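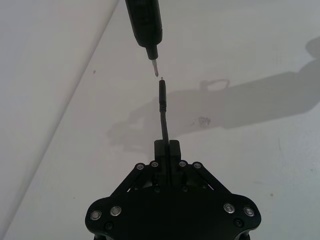
Screwdriver bit and cable plug, white surface.

October, notebook entry, statements corpus

Picked up the council statements set again. The job is to tag who speaks for whom when a country reads a joint text on another country's rights record. The current tagger gives the speech to whichever state is named first, so in the Doltia debate it credits Doltia with praise for itself.

Loaded 1000 speeches from the Morbridge transcripts, 500 in the original English and 500 interpreted. Dropped the right-of-reply slots for now. They are short and mostly repeat the objection already on record.

Problems found:
- "On behalf of a group of countries" with no list attached. The list is often filed later as an annex. Added a field for annex present / absent. Where absent, only the speaker is tagged.
- "Internal affairs" is counted as support for the state under review. In the interpreted half it also turns up in speeches that go on to criticise. Took it off the support list and put it under procedure.
- Thanks to the chair scored as praise. Same fault as last time. Opening sentence now skipped.
- The same joint text entered twice, once from the webcast and once from the written record, with different spellings of the state names. Kept the written one.

Reran with Timon, build 2. The Doltia debate now comes out right apart from 15 speeches where the speaker switches from national to group capacity halfway through. These need splitting by hand. Farouk will not split inside a paragraph, so the cut has to be made in the source file before import.

Not settled: whether a state that signs the joint text and then speaks separately gets one entry or two. Leaving it as two, with a shared key. Anyone using the totals should filter on the key first.

Next: put the replies back in, check the annex dates against the session log.

0 comments
2 shares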